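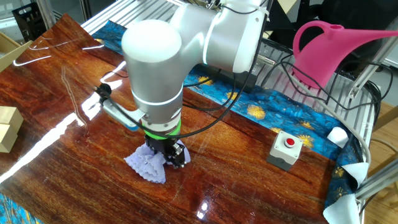 Page last changed: September

Looking after a robot arm

A robot arm bends at its joints, a bit like your own arm does. The arm at Canholm has rings that glow white, and a bright green ring just above the gripper. The gripper is the black part at the end. It closes on things to pick them up, and in our picture it has hold of a crumpled lavender cloth.

Cúc Phùng looks after the arm. Her morning check takes 20 minutes.

First she presses the round red button on the grey box. This is the emergency stop. When it is pressed, the arm must not move at all.

Next she looks along the black cables. A cable that is pulled too tight can break inside, so she leaves enough slack for the arm to turn.

Then she checks the small screws on the gripper. Moving all day can shake screws loose. She tightens them by hand with a small key and wipes away any fluff left by the cloths.

Last of all she lets the button out and runs the arm slowly. It opens and closes its gripper 12 times while she listens for clicks or scraping. If she hears any, she stops the arm and calls Tomás Leitão, who does the repairs.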